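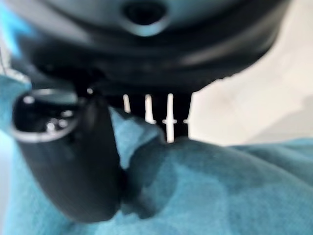

Read this section before placing furniture from the Drundateck seating range in its final position. Model 3064 is supplied with a fixed back, and model 3508 with adjustable headrests. Fabric of any kind, whether a cover, a throw or a curtain, must be kept clear of the moving parts during set-up. Dark rounded parts pressed close against fabric can hide a fold from view, so check by hand as well as by eye.

## 4.2 Positioning the Frame

1. Remove all transit straps and retain them for future moves.
2. Place the sections on a level floor, at least 9 inches from any wall or heater.
3. Join the sections with the Pollum connectors supplied. Press down until each connector locks.
4. Adjust the feet until the frame no longer rocks.

**Caution:** Do not lift the frame by its arms or headrests. Two persons are required.

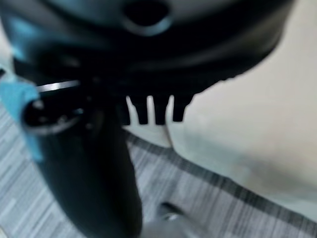
*Short black teeth, side by side, against a pale background.*

## 4.3 Adjusting the Headrests (Model 3508 Only)

1. Sit upright and reach behind the headrest with both hands.
2. Raise the headrest slowly to the required height.
3. To lower it, raise it fully - the catch will release - and guide it down.
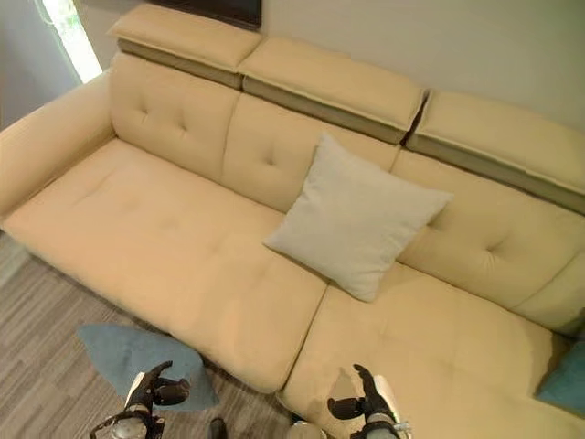
Each headrest is adjusted separately and need not match its neighbor. Pale upholstery with button tufting, as on the cream sofa with its row of three headrests, collects dust in the creases and should be vacuumed with a soft brush after adjustment. Do not pull on the buttons.

## 4.4 Loose Cushions

Loose cushions are ordered separately from the Delaunay list. Shake each cushion before use and turn it once a month.
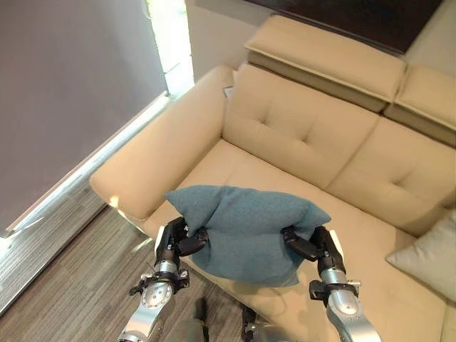

Covers may be removed for cleaning if the sewn label permits it. Replacement covers are available from Vendale Customer Service under part number 1000.

**Note:** Keep this guide with the proof of purchase.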